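How Does Soap Get Clothes Clean?

Put a greasy sock in plain water and stir it. Take it out and the grease will still be there. Add a little detergent, stir again, and most of the grease comes away. Why does the second try work so much better?

Water and oil stay apart

Everything is made of tiny pieces called molecules. They are far too small to see, even with a school microscope. Water molecules pull on each other a little, the way weak magnets do. Oil molecules don't join in. If you shake oil and water in a jar and then set it down, the oil floats back up to the top in a few minutes.

Dirt on clothes is often mixed with oil. Some of it comes from food, like butter or pizza. Some of it comes from you – your skin makes its own oil all day long. Mud and dust stick to that oil, and plain water slides past it.

A molecule with two ends

A soap molecule is long and thin, with a head at one end and a tail at the other. The head likes water. The tail stays away from water but likes oil.

When soap meets a greasy spot, the tails push into the grease and the heads stay outside in the water. More and more soap molecules crowd in. Soon the grease breaks up into tiny balls, each one covered in soap. Scientists call a ball like this a micelle (say "my-SELL"). Because the outside of the ball is all heads, it can drift off into the water.

Why the clothes have to move

Soap works faster if something shakes the grease loose. Long ago people rubbed clothes on rocks by a river, and later on bumpy washboards. In a washing machine, the drum does this job. In a front-loading machine the drum turns, lifts the wet clothes up, and drops them back into the water again and again. 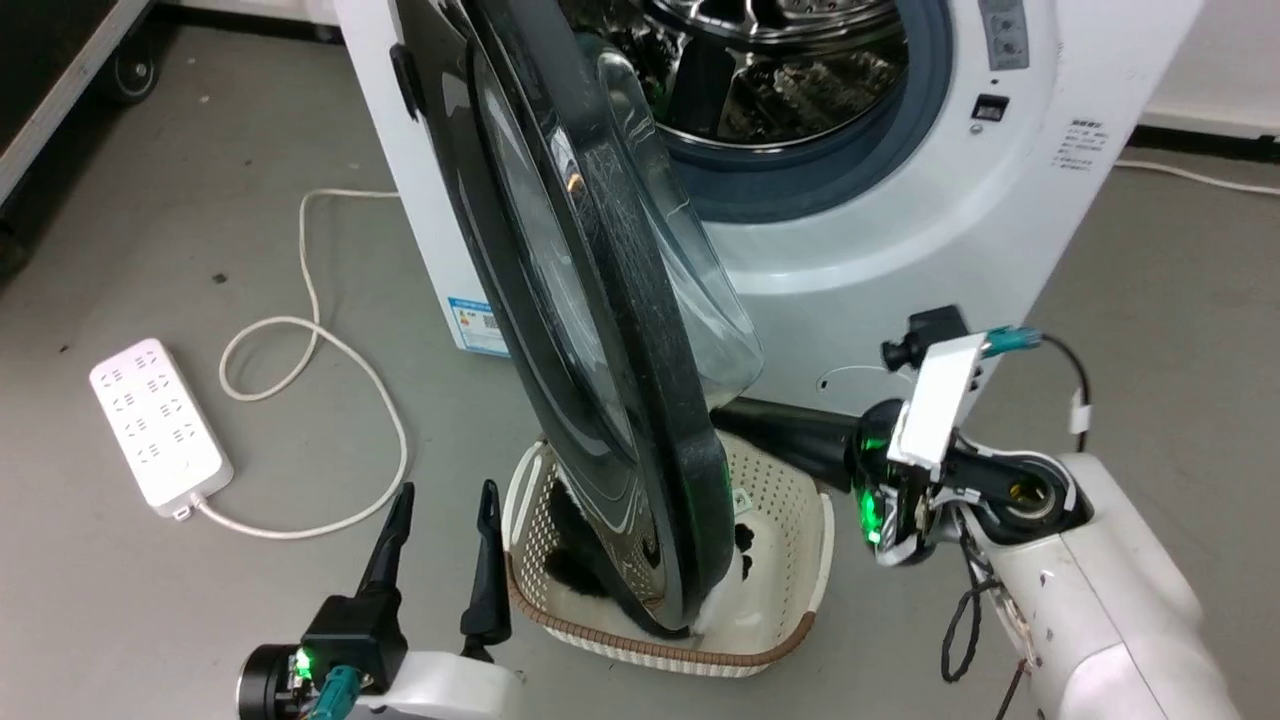
A front-loading washing machine with its door open. The thick rubber ring is called a gasket.

The gasket presses against the closed door so that water can't leak out. It is soft enough to squeeze into small gaps.

After the wash comes the rinse. The dirty, soapy water drains away and clean water runs in. Without a rinse, some of the soap and dirt would dry right back onto the cloth.

What about stains?

Grass, berry juice, and blood are harder to remove than butter. Many detergents have helpers in them called enzymes. An enzyme cuts big molecules into small ones, and the small ones wash out more easily. Different enzymes work on different stains. Very hot water can damage enzymes, and it can also make a blood stain set in the cloth, so fresh blood is best rinsed in cold water.

Try it: the pepper trick

You will need a plate, some water, ground black pepper, and dish soap.

1. Pour water onto the plate until it covers the bottom.
2. Sprinkle pepper over the water.
3. Put a drop of soap on your fingertip.
4. Touch the middle of the water.

The pepper rushes to the edge of the plate. Soap weakens the pull between the water molecules where you touched, and the stronger pull at the sides drags the pepper outward. Wash the plate well before you try it a second time – even a little leftover soap will spoil the trick.

Words to know

Detergent: a cleaner that works like soap, made for washing clothes or dishes.
Enzyme: a molecule that helps break other molecules apart.
Micelle: a tiny ball of soap molecules, often with grease inside.
Molecule: a very small piece of something, made of atoms joined together.

Written by Johanna Lüthi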